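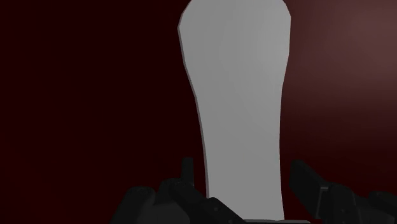
Covari makes cutting templates for upholstery and bedding workshops. The company was founded in Fontana and ships 46 standard shapes. A typical blank is flat and light gray, with a broad head that narrows to a long, waisted lower section. Custom outlines are cut from customer drawings - minimum order six pieces. 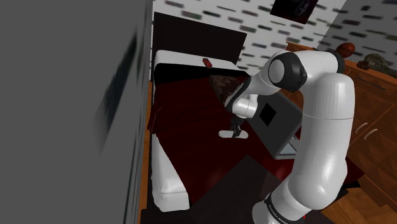 Each template is checked against its drawing before packing. The Griditby catalog lists current sizes, and discontinued shapes stay available on request for 131 weeks. Orders close for the year in December.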